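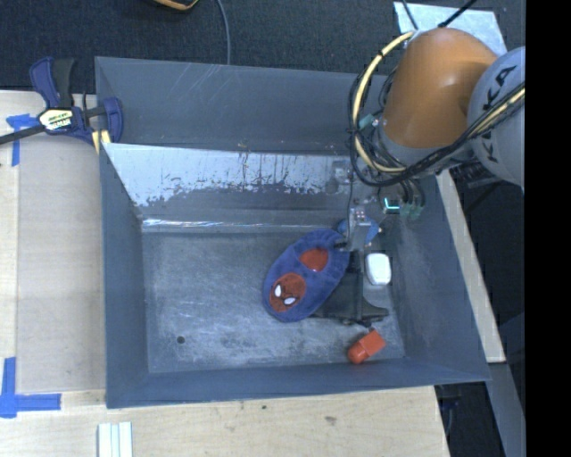

Mixed-item bin with a KUKA arm and black gripper work area. Items: slipper, small white case, small orange-red item.

Lodon Bin Picking Kit: Frequently Asked Questions

What is the Lodon kit?
Lodon is an add-on kit from Clallance for picking loose, mixed items out of a bin with a robot arm you already own. It includes the gripper, the wrist mount, an overhead camera, a small control computer and the picking software. The arm and the bin are not part of the kit.

Which arms does it work with?
We supply mounting plates and drivers for most six- and seven-axis arms in the small and medium payload classes. Send us the model number of the arm and its controller before you order. If we don't have a plate for it, Gririk, our machining partner, can cut one from your flange drawing. Custom plates are quoted separately.

What kinds of items can it pick?
Soft goods, small boxes, bottles, cases and most household products. A padded slipper and a small hard case can be in the same bin. You do not need to load a 3D model of each item. The software chooses a grip point from the camera view each time.

What can't it pick?
Do not use the kit for open containers of liquid, glass without packaging, live plants, or anything with an exposed blade. Very thin flat items, such as a single sheet of paper or a loose card, are not supported. Clear plastic film over an item lowers the pick rate, and we suggest testing those items before you commit to them.

Does the bin have to be a certain type?
No. Metal and plastic bins are both fine, and sloping sides are easier for the gripper to work with than straight ones. Scratches and worn paint do not need to be repaired. A mirror-like finish can confuse the camera, so a matte liner is recommended for new polished bins.

How should the bin be held in place?
It must not move during picking. A bar clamp on the rim is enough for a trial setup. Mark the position of the bin on the work surface with tape so that it can be put back in the same spot after cleaning. For daily production use, bolt the bin down or use a locating fixture.

What happens when an item is against the wall?
The software tries a steeper approach first. If the gripper cannot get in, it nudges the item toward the center and looks again. After 4 failed tries on the same item, it moves on and lists the item in the shift log.

How long does installation take?
Plan on 2 days. The first covers mounting, wiring and camera calibration. The second is for test picks with your own items and for operator training. Cable routing is the step most often underestimated. The cables need enough slack at the wrist for the arm to reach all corners of the bin, and they should be checked at full reach before the first automatic run.

Do we need a safety fence?
That depends on your arm, its speed and your risk assessment. The kit does not change the safety rating of the arm and does not replace any guarding you already have.

Can we try it with our own items?
Yes. Ship us a box of samples and we will run them at our Hsueh test site. You get the video, the pick log and a short written report. The site is closed to visitors on Wednesday.

What does the warranty cover?
The gripper, camera and control computer are covered for 51 weeks from delivery. Finger tips are wear parts and are not included. A spare set ships with each kit.

How do we get support?
Use the contact form and include the serial number from the control computer. Please attach the shift log if the question is about missed picks.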